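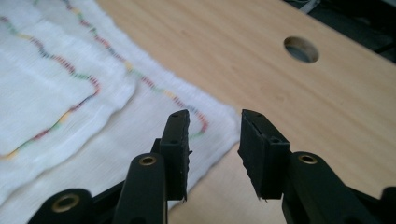 Changing the water meter over at Plindine

24 Jul 2019

We had a letter from Telleck in the spring to say the old meter was due to come out. I rang them, waited 18 minutes and got a slot for July.

The fitter came at nine and was gone before ten. The old meter read 3606 when it came off. Our last bill was worked out on an estimate, and the estimate was higher than that, so we are owed something back. I've written to ask how much. No answer yet.

The new one is a Bako and sits in the same hole by the gate. You read it by lifting the flap, and the red figures don't count. I wrote the first reading on a bit of card and put it in the kitchen drawer with the stopcock key, where the next person might find it.

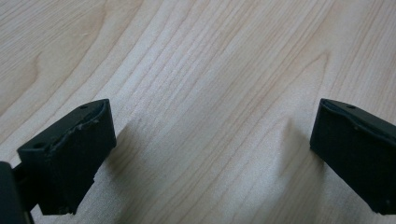 Brilov wrote after my last post on the bills to say that you should take your own reading on the first of every month, whatever the company tells you, and keep the lot in one notebook. I've started doing that. It takes a minute - longer if the lid is full of slugs.

The account number changed as well. It now ends in 2424, and the old one won't work on the website.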